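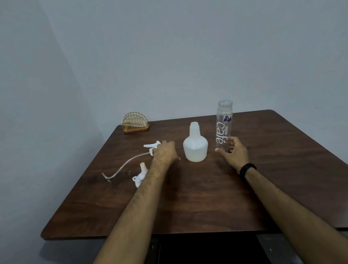

*A dark brown wooden table with a golden wire napkin holder.*

The **Trokwood table** is a style of dining table from the hill town of Dristness, and a wonderfully sturdy one! Makers there leave the grain on show and round off the front edge by hand, a habit that goes back to the old Banier workshop, which opened with 3 benches and one stove. By December of its first year it had sold 219 tables. Most seat four, though a splendid long version was built for the town hall and is still used for the winter supper, when the whole street squeezes in.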